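Pavdale Workshop, Notebook 2
Dec 27, 2025
Subject: Haldane task-recording service, trial review

Purpose of entry. Skidon has offered the workshop a subscription to Haldane, a service that supplies head-view recordings of people doing everyday tasks, with written labels, for use in training our arm controller. The trial set was opened in November. This entry records findings on the whiteboard tasks and the points to be settled before the offer is answered.

Contents as delivered. The trial set holds 82 clips. Each comes with a task name, a start mark, an end mark and a line of plain text stating what the hands are doing. The files loaded into Kusov without conversion. Two clips had labels that belonged to other tasks and were set aside. Skidon has been informed in writing and has agreed to replace them at no charge.

Whiteboard group. These clips were reviewed first, as the eraser task is the one on which our own controller is weakest. The view is close and the hands remain large in the picture, which suits our purpose. A yellow eraser on a metallic tray separates well from its background, and the grip with one hand at each end is easy to follow.

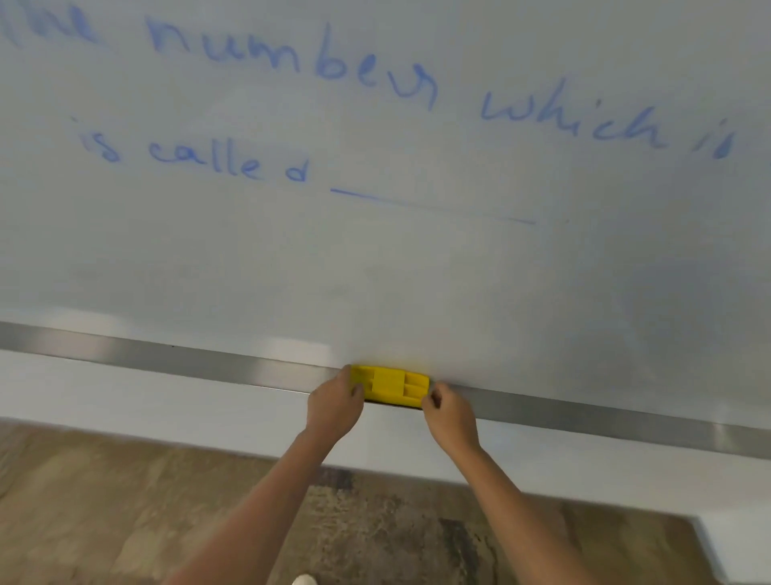

The label wording requires attention. Haldane uses "place" and "lift" as separate actions, and a single still with the eraser on the tray and both hands on it will not settle which of the two applies. Reviewers should play the clip on either side of the moment before accepting a label. Any label checked from stills alone is to be marked unconfirmed.

A second point concerns the writing left on the boards. Our controller takes a target area as input, and the labels do not state whether blue marker text is to be removed or kept. Old smudges add to the difficulty. The supplier should be asked for a separate field giving the intended state of the board.

Cost. The quoted price is 800 dollars per month, with labels included. Extra fields are charged separately and no figure has been received. The quotation does not say whether recordings may be kept after the subscription ends.

Provisional finding. The picture quality is acceptable. The labels are usable for grip work and not yet suitable for wiping tasks. No order should be placed until the written terms on retention have arrived.

Open items
Request price for board-state field.
Recheck the replaced clips in Kusov.
Repeat the label check on the drawer group, using the same form.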